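Most advice on buying a used vintage racer starts with the engine. I'd start with the paperwork, and I wouldn't believe much of that either.

## Before you drive out to see it

Ask the seller for scans of the log books. A log book shows that a car with that number passed tech at some track. It doesn't show that the frame in the garage is the frame that was inspected. Small-bore sports racers got rebuilt from whatever was on the shelf, and plenty of "matching" cars have a chassis plate newer than my socks.

Then ask for the name of the last person who raced it, and call them. If the seller can't come up with a name, I'd stay home.

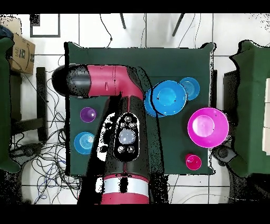
Iona Leckie wrote in to say I'm too hard on sellers, and that her own car came with no log books at all and has been fine for five seasons. Fair enough. She also replaced the whole rear subframe in the second one, so I'm leaving the advice as it stands.

## Looking at the car

1. Bring a flashlight, a magnet and a tape measure. Leave the checkbook in the truck.
2. Measure the wheelbase on both sides. If the two numbers differ by more than 3 mm, ask why, and don't accept "they were all like that." Some were. Most weren't.
3. Run the magnet along the lower tubes. Fresh black paint on one tube only is worth a long look.
4. Read the date tags on the belts and the fuel cell. A "race ready" car with expired belts isn't race ready, whatever the ad says. 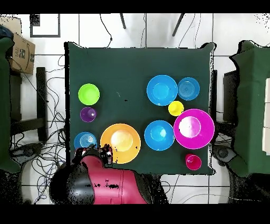
5. Ask for a cold start. If the engine is warm when you show up, come back another day.
6. Do a leak-down test yourself. I walk away at 18 percent on any cylinder unless the price already includes a rebuild.

## The "ex-works" problem

Any car with a famous first owner costs almost double, and the story is usually the weakest part of the deal. Period photos help if you can match a dent, a rivet line or an odd bracket. A photo of a similar car in the same color proves that somebody owned a camera and somebody owned a car.

Vinh Phí keeps telling me that a good story holds its value at resale. Maybe it does. It won't get you through tech.
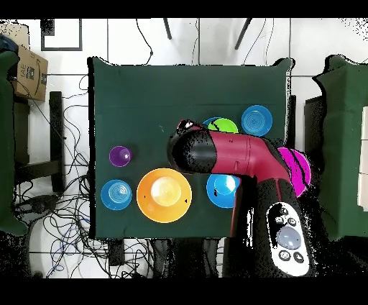 **Kotdale, April.** Went to see a car with the list above. Wheelbase was out by 5 mm, and the seller blamed my tape. We used his tape and got the same number. He still wants full price.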